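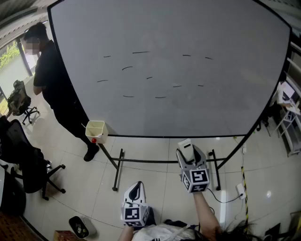 Fig. 4. Board on its stand, with marker strokes still to be cleaned off.

4. Cleaning and care

The Verau surface forgives most things if you get to them within the day. After a fortnight it begins to bear grudges.

4.1 Everyday wiping

1. Put the caps back on the pens. Yes, all of them.
2. Wipe from top to bottom with a dry felt pad or soft cloth.
3. Shake the cloth out somewhere other than over the carpet.

4.2 Stubborn marks

1. Spray Zirnell board cleaner on the cloth, never straight on the board.
2. Rub lightly and leave for 34 seconds. Our tester, Tomos Llewellyn, timed this and will not be moved on the matter.
3. Wipe off with a second, clean cloth.
4. Let the surface dry before writing on it again.

Note: Permanent marker can often be lifted by scribbling over it with an ordinary board pen and wiping both away. Often — not always.

CAUTION: Do not use scouring pads, kitchen cream cleaner or a thumbnail. Scratches are not covered by the guarantee.

4.3 Monthly check

Wipe the frame and legs with a damp cloth and tighten any loose bolts by hand. A 300 ml bottle of cleaner should see you through to November if you started in spring. Refills are part no. 3631.

For the castor kit, see section 5.

Revised 8/20/19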